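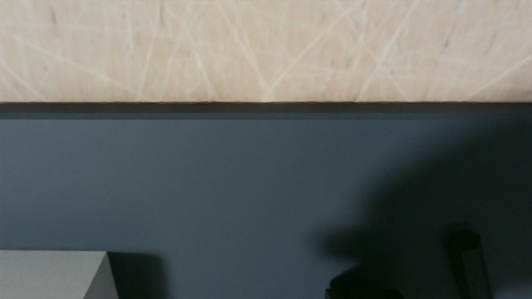 Gripper misses the block in simulation
Mumora

My arm stops short of the block and closes on nothing. It failed 41 of 100 runs in the sim. In the wrist view the grey block sits at far left while both fingers are over to the right - is that a bad camera offset?

Lendavska

Probably. Check that the camera is parented to the wrist link and not the base. Mine was 2 cm out after an import.

Alaoui

Could be the shadow too. I turned shadows off and my detector stopped drifting.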